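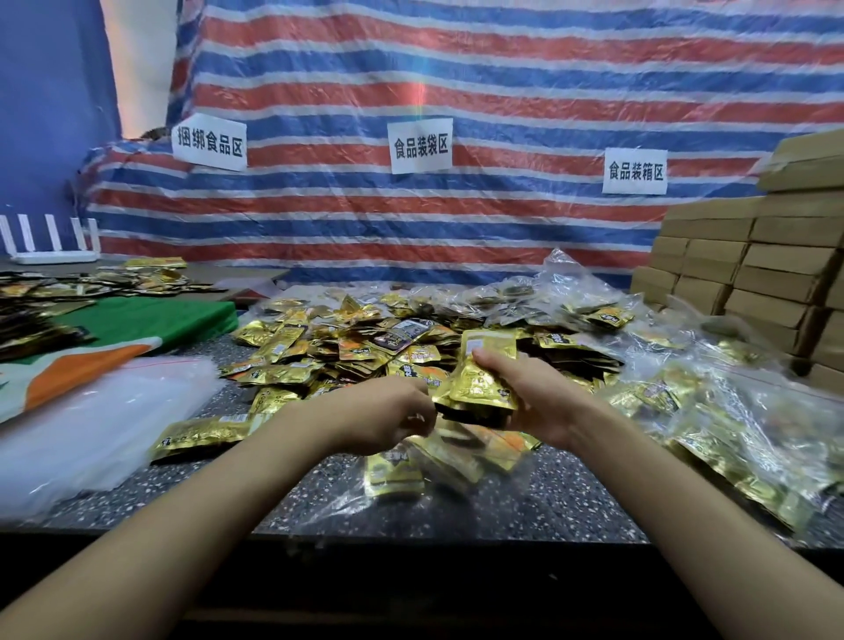 Notebook, April, started 9:40 in the evening

Second pass on the Sarnon transfer, reels one through three. Ulla wants the notes typed up this time so Edvin can read them (fair, my handwriting got worse as the movie went on).

For anyone picking this up cold: Sarnon is the disaster picture where the lake drains overnight and the whole town blames the dam engineer. I saw it as a kid on a rented tape and thought it was the greatest thing ever made. Watching it now at our working size, 1920 across, I still kinda love it, but wow, the miniatures. The dam wall is fine in wide shots. Go in close and you can see the paint has brush strokes running sideways! I'm not touching those. They were always there and they stay.

What I did tonight:

Reel one, cleaned dirt through the opening titles. 300 frames by hand, mostly white specks over the sky. The auto pass had been eating the birds - it reads them as dust - so I turned it off for that whole shot and put the birds back from the raw scan. Please leave it off.

Reel two, the town meeting. There's a flicker whenever the mayor stands up. I tried evening out the brightness at 40 percent and it got a lot better, then tried going stronger and his face started to look like wax. Went back to 40. Leif thinks the flicker is in the print and we should ask Prillwood if they have another one. I'd like that too but I'm not holding my breath, they took all winter to answer the last email.

Reel three is the good one. The bus on the mudflats, with that long take where the driver walks out and just keeps walking. No music, only his boots. I'd forgotten how patient it is for a movie that was sold with an exploding gas station on the poster. There's a vertical scratch down the left side for 55 frames and I only got through the first part of it. The fill tool smears the mud, so I'm borrowing from the frame before and lining it up by eye. Slow, but it holds when you play it back.

Sound: pops at both splices in reel two, fixed. Hiss under the boots left alone for now. Solveig should listen on the good speakers before anyone decides, my headphones are making everything sound like rain.

Open stuff:
- finish the scratch on reel three
- ask Ingegerd which color notes we're following, the Bunov sheet says the night scenes are blue and the print says green
- reel four has a warped section near the head, don't run it through the scanner until Leif has looked at it

Saved as pass two, old version kept next to it. Stopped at 12:15.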